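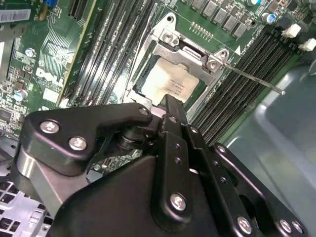
Surely the memory goes first, one of the Plakis bench crew told me when I read them the draft of this section, and the processor can wait.

Home Papers Sections Figures Comments

4.2 Getting the processor out
Nazarenko reuse study, working paper, May

I get that reaction a lot, so let me explain the order we settled on. We worked through 245 used desktop boards at the Zeltow shop, and the processor was the part I worried about most. It's worth more than anything else on the board, and the socket under it is easy to wreck! So I wanted it looked at first, while everybody was fresh (mornings, before the phones start).

Figure 1, at the head of this section, is a Dell board with its bracket raised and the processor still sitting in the socket. With the bracket up like that you can get your fingers to the edges of the chip. Lift straight up, no sliding. If it sticks, stop and put it down on the "ask" pile. We had almost 200 boards through before I made that a firm rule, and I wish I'd done it sooner.

The memory slots sit so close to the socket on boards like these that a tired hand wanders into them, which brings me to Figure 2.

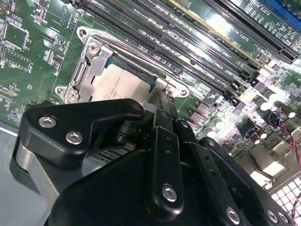 Write down the slot labels before you touch anything, was the advice we kept getting from the Marnutness repair desk, and we took it. On the board in Figure 2 you can read SLOT1 PCIe and SLOT2 PCIe right off the green. The print on the processor is another story. It's tiny and pale, and in both figures I can't make out a word of it, so our log sheet takes that from the chip in hand, under a desk lamp.

Section 4.3 goes on to cleaning and trays.

Comments (2)

benchrat: We do memory first and I'm not switching, but the "ask" pile is going on our wall Monday.

solder_sue: Could you post the log sheet? Ours has no line for the slot labels.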